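Proltance Work Table – Set-up Guide
Section 3: Putting the table up, leveling, care of the top
Rev. 07/08/2026. Replaces the December sheet. Throw the old one out, the bolt lengths on it were wrong.

Covers the Proltance in white, gray and oak color. Same steps for all. If you have the Lashari crossbar kit, read 3.4 before you start step 6.

3.1 Before you start

You need:
– Hex key (in the bag with the bolts)
– Phillips screwdriver, medium
– Spirit level, the longer the better
– Blanket or the flattened carton
– Second person for the flip

No power drill. Hand tools only. The inserts in the top will strip and we can't send new inserts, only a new top.

Check the bag against the list on the carton lid. Short bolts are for the brackets, long bolts are for the legs. A long bolt in a bracket hole will come through the top.

CAUTION: Top is heavy and the corners are sharp untill the edge caps are on. Wear shoes.

3.2 Legs and frame

1. Lay the blanket on the floor. Top goes face down on it. Peel the film off the underside only. Leave the film on the face for now.

2. Find the arrow stamped on the underside. Arrow points to the front edge. Front is where you stand or sit.

3. Set the two side rails in place, lip facing in. Short bolts, finger tight. Don't use the key yet.

4. Fit the back rail between them. If it won't go, one of the side rails is backwards. Swap and try again.

5. Legs next. Each leg has a flat side, flat side faces out. Long bolts through the leg plate, again finger tight. All four legs look alike and are alike, any leg in any corner.

6. Crossbar, if you have one. Otherwise skip.

7. Now the key. Go corner to corner, half a turn at a time, until everything is snug. Then one more quarter turn. Stop there.

Note: if one bolt binds, back off the other three in that corner, start the stuck one again by hand, then redo the lot. Forcing it crosses the thread.

8. Flip. Two people, one at each end. Lift it clear, turn it in the air, set all four feet down together. Do not roll it over on two legs – the leg plates bend and the table will wobble for good.

3.3 Leveling

Table goes where it will live first. Then level it. A table leveled in the hallway is not level in the workroom.

1. Level across the front edge. Screw the low foot out. Clockwise from above raises, counterclockwise lowers.

2. Level across the back edge. Same again.

3. Front to back, left side then right.

4. Corner to corner, both ways. Press down on each corner. If it rocks, one foot is hanging. Bring it down until it just touches.

5. Lock nuts up against the leg. Hold the foot with your other hand or it turns with the nut and you start over.

Carpet: wait a day and check again. Legs settle.

Foot travel is 3 turns past the red mark, no more. If you need more than that, use a shim or pick another spot.
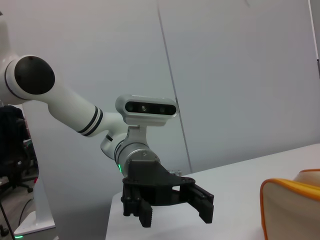 Fig. 3 – Table edge, white.

3.4 Lashari crossbar kit

Sold seperately. Recommended if anything on the table moves, shakes or gets leaned on.

1. Bar goes between the back legs, curved side up.

2. Use the bolts from the kit. Set aside the ones from the main bag, they look the same but the pitch is different.

3. Finger tight, then finish with step 7 along with everything else.

Adding the bar to a table that's already up: loosen all the leg bolts one full turn first. Fit bar. Tighten. Re-level from the beginning, all five steps.

3.5 Load

Spread load, with crossbar: 200 lb
Spread load, no crossbar: 156 lb

Spread means over the whole top. A vise or anything with a small foot needs a plate under it. Any plate bigger than your hand is OK.

CAUTION: Do not sit or stand on the table. Do not hang anything off the front edge with the crossbar off, the table can tip.

Clamps: fine on all four sides. Put a scrap of wood or thick card between jaw and top. Clamp marks are not covered.

3.6 Edge caps and film

Caps go on last. Wipe the edge dry, push the cap on from one end and work along with your thumb. No hammer. If it pops back out there's grit in the groove – run a toothpick down it.

Face film comes off after the caps. Pull low and slow, back over itself. If it leaves glue, use warm water and a bit of dish soap. Wait for the glue to soften and wipe.

3.7 Cleaning

Damp cloth, dish soap, dry cloth. That covers most things.

Pencil: plain eraser.
Ballpoint: rubbing alcohol on a cotton swab, small area, then rinse.
Coffee on the white top: baking soda paste, five minutes, wipe. Don't scrub.
Dried glue: plastic scraper. Never a blade.

No bleach, no acetone, no powder cleanser, no green scouring pads. They take the sheen off and it does not come back. White top shows it least, oak color shows it worst.

Hot things need a mat. So do soldering irons in their stands. Flower pots too.

3.8 Check-ups

After the first month: key on every bolt, quarter turn if it takes it.
After any move: bolts, then level.
Once a year: bolts, level, caps, lock nuts.

3.9 Problems

Table rocks
Lock nut slipped or foot hanging. Go back to 3.3 step 4.

Top sways side to side
Leg bolts loose. If they're tight, fit the crossbar.

Top bows in the middle
Overloaded or back rail missing. Unload it and check the rail. A slight bow goes flat by itself over a few days.

Creaks when leaned on
Rail touching a leg plate dry. Rub of candle wax between the two.

Bolt turns and turns
Insert has stripped. Stop. Do not glue. Contact Alletti with the number from the sticker under the back rail.

3.10 Spare parts

Order through Alletti. Feet, lock nuts, caps, bolts, hex key. Caps come in 1000 mm lengths, cut to fit with kitchen scissors. Misico feet from the older table have the same thread but are shorter, okay in a pinch on a flat floor.

Have the sticker number and top color ready when you order. Whites from diffrent batches may not match exactly, so order all the caps at one time.

Section 4 covers the cable tray and drawer.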